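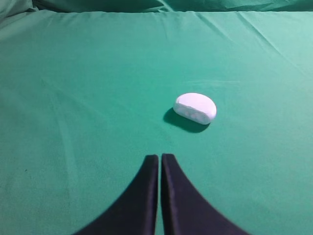 Movemance「議会ウォッチ」を一会期使ってみた

州議会の教育法案を追いかけるのが趣味になって久しい。趣味と書いたが、子どもが公立校に通っている以上、半分は義務である。残りの半分は、深夜に修正案の差分を読んで腹を立てるという、あまり人に勧められない娯楽だ。

これまでは議会の公式サイトを毎晩のぞき、委員会の日程を手帳に写し、写し間違えて、傍聴に行ったら漁業の審議だった、という暮らしをしていた。漁業の審議はそれなりに面白かったが、タラの漁獲枠について意見を持つ予定はなかった。そこでMovemanceの法案追跡サービス「議会ウォッチ」を契約した。一会期分、使った感想を書いておく。

登録と初期設定

登録はすぐ終わる。問題はその次の「関心分野」の選択で、「教育」を選ぶと下に細目が並ぶ。保護者の権利、教材の選定、学区の財政、通学バス、給食。全部気になるので全部選んだ。これが失敗だった。翌朝、通知が600件届いていた。過去の会期の分までさかのぼって送ってくる仕様で、説明はヘルプの一番下に小さく書いてある。携帯は机の上で震え続け、妻は虫でも入ったのかと言った。

設定を「今会期のみ」「本文に変更があったときのみ」にすると、急に静かになる。最初からこの設定にしておいてほしい。

良かったところ

本文の比較表示はよくできている。前の版と新しい版を左右に並べ、変わった語句に色をつけてくれる。「学校は保護者に通知しなければならない」が「通知するよう努めるものとする」に変わった瞬間が、はっきり黄色で出る。人間の心が折れる音まで再生してくれたら満点だった。

教材の閲覧に関する法案では、これに助けられた。委員会を通った版で、閲覧申請への回答期限が黙って延びていたのだ。記者発表には一言もなかった。地元クラストデール(Clustdale)の保護者会にその画面を持っていったら、会長のSharada Subramaniamさんがその晩のうちに議員の事務所へ質問状を書いた。返事は「ご意見をありがたく拝読しました」だったそうだが、次の版では期限が元に戻っていた。質問状が効いたのか、単に誰かが直したのかはわからない。Subramaniamさんは効いたほうに賭けている。

委員会の日程変更の通知も速い。開始が午前から夕方にずれたとき、公式サイトより先に知らせが来た。おかげで駐車場代が浮いた。浮いた分は議会の食堂のコーヒーに消えた。このコーヒーについては別に書きたい。

公聴会の発言申し込みの締め切りを教えてくれる機能もありがたい。私のように締め切りを過ぎてから怒りが頂点に達する人間には必需品である。持ち時間は一人2分。原稿を読み上げる練習用のタイマーまでついている。私の最初の原稿は、挨拶だけで持ち時間の半分を使い切った。

良くなかったところ

要約が信用できない。各法案に自動で三行の要約がつくのだが、学区の予算法案の要約が「この法案は予算について定める」だった。三行のうち残りの二行も似たような内容である。保護者の権利に関する法案では、例外規定がそっくり抜け落ちていた。例外規定こそがその法案の本体だというのに。要約は読まず、本文を読むこと。それが面倒で金を払ったのだが。

投票記録の画面も惜しい。議員ごとの賛否は出るのに、欠席と棄権が同じ灰色で表示される。トイレに立った人と、信念をもって票を投じなかった人が同じ色というのは、どちらにも失礼だと思う。

検索は表記に厳しい。「保護者」では出るが「親」では出ない法案がある。法案を書く側も統一していないので、Movemanceだけを責めるのは気の毒だが、お金を受け取っているのはMovemanceのほうだ。

サポートには一度だけ問い合わせた。担当のPacita Espirituさんは丁寧で、灰色の件は開発に伝えると約束してくれた。返信が来たのは7月、会期はもう終わっていた。

他との比較

競合のVeltanoも試用期間だけ使った。画面はこちらのほうが美しい。地図上で自分の選挙区が光る。光るだけで、押しても何も起きない。比較表示は上位プランにしかなく、月2000円かかる。Movemanceは月900円で比較表示までついてくるから、法案を読む目的なら迷う余地は少ない。

無料がよければPintoがある。法案番号を登録しておくと、動きがあった日にメールが一通来る。それだけだ。追いたい法案がすでに決まっている人には、これで足りると思う。私の保護者会でも、教材の法案しか気にしていない人にはPintoを教えた。

どんな人に向くか

複数の法案を並行して追い、修正のたびに文言を確かめたい人には勧められる。教育委員会の決定を追いたい人には向かない。対象は州議会だけで、学区の会議は入っていない。実際に子どもの毎日を左右するのは学区の会議のほうだったりするので、ここは今後に期待したい。今のところ学区の議事録は、掲示板に貼られた紙を自分で見に行くしかない。しかも時々、先月の紙である。

評価は五点満点で三点半。灰色が二種類になったら四点にする。次の会期も契約は続けるつもりで、関心分野からは給食だけ外した。献立の表記をめぐる修正案が、almost毎日のように、と書きかけて数えたら本当に毎日届いていたからだ。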